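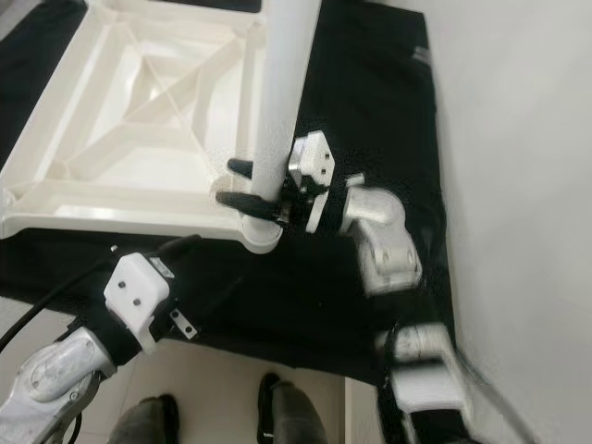
White plastic one, upside down on a black cloth. Ribs underneath, leg going into the corner.

Plastic step stools and small tables: which ones last?

marlpit_7
I'm after two small plastic tables or stools for the greenhouse, somewhere to stand seed trays and a watering can. We had wooden ones and they rotted at the feet. The garden centre at Urstead has a few sorts but they all look much the same from the top. Budget is small. Does the price make any difference or is it all the same stuff?

hedgerow_ken
Turn them over before you buy. The top tells you nothing. You want ribs underneath, plenty of them, going out to the corners. If it's a flat sheet with a lip round the edge it will sag by August, especially under wet compost. The picture at the top is the sort of underside I would look for.

tinbath
Agree on the ribs, disagree that they're the whole story. Mine had good ribs and it was the legs that went. Push-fit legs work loose if you drag the table instead of lifting it. I now put a turn of plumber's tape round the top of each leg before pushing it in and they've stayed put for two summers.

marlpit_7
Do the legs come out again for winter? The greenhouse is small and I'd like to flat-pack them.

tinbath
Depends on the make. Some click in and that's it for good. Mine pull out with a twist.

Coldframe Sue
I'd say don't bother with plastic in a greenhouse at all. Sun gets to it. I had three from the market at Jirnau, cheap ones, and every one went chalky and then cracked across a corner. I've gone over to an old metal shelf unit and I wouldn't go back. It has rusted a bit but it's still up.

hedgerow_ken
That's the cheap ones though. Mine are Pallia and they've been outside for five years. They've gone a bit yellow and that's all. It should say on the label if the plastic has been treated for sunlight. If it doesn't say, assume it hasn't been.

Coldframe Sue
Outside in your garden isn't the same as under glass. It gets far hotter in there. I've seen 40 on the thermometer in July.

hedgerow_ken
Fair point about the heat. I do put shading on the glass from June, which probably helps the furniture as well as the tomatoes.

brookside81
Watch the weight as well. A full tray of wet compost is heavier than people think, and then a full can goes next to it. I keep the heavy things over the legs and the light things in the middle. Never had one break.

Also if anyone is near Nikolovski hardware, they had stacking stools in the back by the paint last month. No idea of the make. I paid 5 pounds each. Solid enough for me to sit on while potting up.

tinbath
A stool is made to be sat on so it should take more than a side table will. I'd get the stool if the height suits you. A lot of side tables are only meant for a cup of tea.

marlpit_7
Height is the problem, I've got a bad back and wanted something nearer waist level. I suppose I could stand a stool on slabs.

Coldframe Sue
Please don't stand it on loose slabs — one knock and the lot is on the floor. Bed them in sand first and check them with a level. Or get the metal shelving.

marlpit_7
All right, going to Urstead tomorrow and will turn a few over. If they've all got flat undersides I'll try the hardware shop. Not ruling out the shelving, Sue, but it would have to go through a very narrow door.

Coldframe Sue
Mine came in pieces. Bolts together in half an hour. Measure the door anyway.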